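Filed under: Robotics > Learning from demonstration > Bimanual
Asked by Raili Toivonen, September

Does mixing "recovery" demos into the training set really help, or did I just get lucky?

Hi all! I've been training a two-arm policy on household stuff (hanging shirts, taking picture frames apart and putting a new print in, that kind of thing) and I'm trying to reproduce the result everybody in my group keeps passing around, the Cirau write-up. If you haven't read it, the claim is that you get a much better policy if a chunk of your demonstrations start from a bad state. So the print is half in, or the backing is lying crooked, and the operator fixes it from there. You don't collect more data overall, you swap some of the clean start-to-finish demos for these messy ones.

I had 1,649 clean demos to begin with. I pulled 165 of them out at random and put in the same number of recovery demos, retrained with the exact same settings, and ran 25 trials of the frame task with each policy. The new one is clearly better on the backing step (it used to shove the board at the frame forever and then freeze), but it's slower, and it sometimes "fixes" things that were fine! It'll let go of a perfectly good grasp and go back for another one. My labmate thinks the whole improvement is noise.

So is the effect real? And is the re-grasping something you all see too, or is it my data?

Posted by Josiane Hamel, 9:40 pm

Oh I have opinions on this one. We ran pretty much the same comparison on our Olerik cell over the summer, two arms facing a shared floor area, frame task plus a shirt, and I think the effect is real but 25 trials is too few to tell you so. We went to 100 per policy before I stopped changing my mind every afternoon.

The re-grasping, yes, we had that too, and it bugged me for weeks. In our case it came from how we recorded. Our operators would set up the bad state by hand, but then a couple of them got in the habit of making the mistake themselves on camera and then correcting it. The policy doesn't know which half you wanted it to learn. It learned to let go, because letting go was in the data. Once we trimmed every recovery demo so it began after the mistake, most of the pointless re-grasping went away (not all of it, I'll be fair).

Our setup, with the frame parts out on the floor of the cell and the shirt on its hanger off to the left:
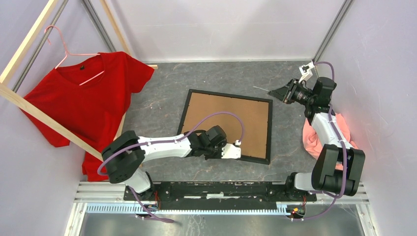
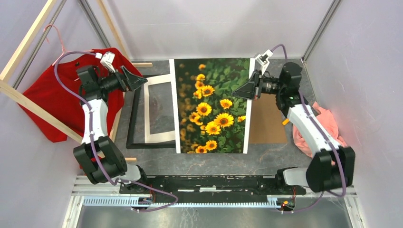 Does the shirt have to be in the cell while you're collecting the frame task?

It depends on what you want to test later. If you plan to run both tasks with one policy, leave it in for both, and move it a little between sessions. We tried collecting the frame task with a bare cell first and the policy got confused the moment anything else was in there with it. If you only ever care about frames, take it out and save yourself the bother of resetting it.

One more thing, look at where your failures happen instead of only the final score. I split the task into steps (pick up the print, line it up, put the backing on) and wrote down the first step that went wrong. The gain from recovery demos was nearly all in the lining-up step. Picking up the print didn't change at all for us, and if I'd only had the one overall number I would've missed that completely.

Oh, and randomize the order of your trials! We ran all of policy A and then all of policy B the first time, and somebody bumped a wrist camera in between. Had to throw the lot out.

Posted by Romain Renaud, 11:15 pm

Just use more data.

Posted by Perrine Millet, 7:05 am

Agree with Josiane on trimming. I'd also check what your 165 recoveries look like as starting states. When I did this on the Irell arms I was pretty pleased with mine until I laid the first images side by side, and they were nearly all the same mistake, the board rotated a bit clockwise. I'm right-handed and I guess that's how I drop things. The policy got great at that one fix and was hopeless when the board was turned the other way.

What I do now is write the bad states on slips of paper and draw one before each demo. It's low tech but it works for me. As for slow, I'd expect some of that, recovery demos tend to be more careful and the policy copies the pace. You could try speeding up only those demos before you train. I've done it once and didn't see any harm, but that was on an easier task than yours, so run a small batch before you commit to it.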